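News > Newsletter > October issue > Food and Drink

The green drink question

Every fall the Gekivska Food Circle newsletter gets a stack of letters about something that is supposed to fix us, and this year it is green juice. Femi Etim has read the letters, tried what people told him to try, and remains hard to impress.
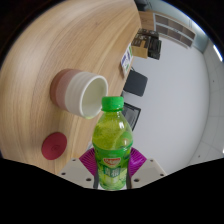
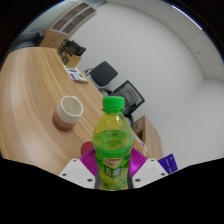
Bottled green drinks, with a label full of fruit.

What the color tells you

Very little. Green sells because we all grew up being told to eat our greens, and a green drink can be mostly apple, grape or pear with a little something leafy stirred in for looks. I have no quarrel with apple juice. I do object to paying a leaf price for it.

Turn the bottle around and read the ingredients in order. If the first two are fruit juices and the spinach comes in after the lemon, you have bought fruit juice. The people at the Muvus juice counter were nice enough to let me read their recipe card, and the "Deep Garden" came out at 38 grams of sugar for the large cup. The young man serving told me it was natural sugar. So is the sugar in a plum tart.

Then there is the word "cleanse." Several readers wrote in about the Zesalia five-day plan, which costs $97 and arrives in a cold box with a booklet. I read the booklet twice looking for what exactly gets cleansed, and how anyone would check. It says "impurities" on page one and goes on saying it until the recipes start. One reader lost four pounds and was delighted, then wrote again to say they had come back. I would expect that from five days without lunch.

A few letters were more sensible. One couple on Nwankwo Street make their own in a blender, skins and all, and drink it because they like it. Good for them. You keep more of the fiber that way, and you know what went in. They wanted to know if they should buy a $756 cold press machine. My answer is no, unless you have run out of other things to put on the counter – and even then I would borrow one first and wash it up after every glass for a week.

I am also suspicious of "100 percent juice" on the front in big letters. It can still mean juice from concentrate, and it says nothing about which fruit. The back of the bottle is duller reading and worth the minute.

Next time: bone broth, by popular request. I used to call it soup. Letters to the usual address, please, and keep them to one page.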